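Writing Fake News on Purpose: Our Semester With the Trultirero
Project report by Binta Adebisi, with Nilton Mosquera and Yesenia Mamani

So our project was to run a satirical newspaper for one semester and see what makes a made-up headline funny. We called it the Trultirero, which is a word Nilton typed by accident and we all got attached to. It covered the town of Musbridge, and we put out 13 issues (I still can't believe we made every deadline!).

The rule we got from our advisor, Efraín Sánchez, was headlines first. Each of us brought a pile to every meeting, we read them out loud with no names on them, and only then did anyone write a story. Out of 118 headlines that made it to a vote, my favorite is still "Man Who Arrived Early Forced To Walk Around Block Like Criminal." Yesenia wrote it and she will remind you.
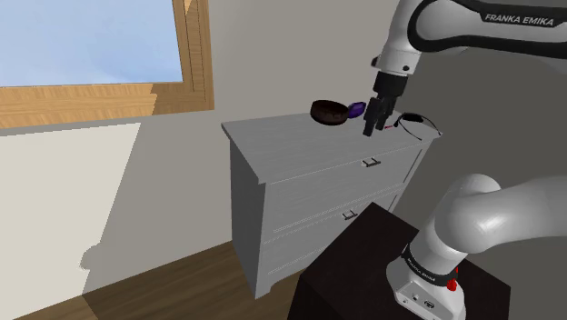 The thing I got wrong at first was the voice. I kept winking at the reader, with exclamation marks and silly names all over the place, and my stories just died after the headline. Yesenia's read like real council coverage, totally flat, and people laughed all the way down the page. I rewrote my piece about a goose running for parking commissioner three times, and the version we printed has no jokes in it at all except the goose.

Length was the other big fight. Nilton wanted full-page stories, and I wanted everything under a paragraph. We tried both in July, before classes started, on a few patient cousins, and the short ones won easily. Nilton got to keep his long interview with a retired traffic cone, though, and okay, it's great.

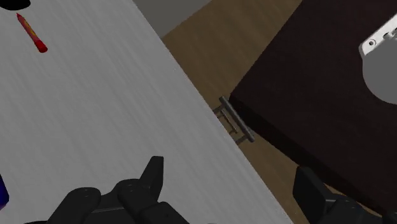

We also had to pull 2 stories. One sounded too much like a real shop owner in town, and she wasn't somebody with any power, so it came off as mean. The other was a fake water notice, and a neighbor believed it and filled her bathtub. After that we put the word "satire" under the masthead in bigger type.

If we did it again I'd start the reader survey in the first issue, when we still had people's attention. Jhonatan Cárdenas is taking over as editor next semester, and he has already asked for more goose.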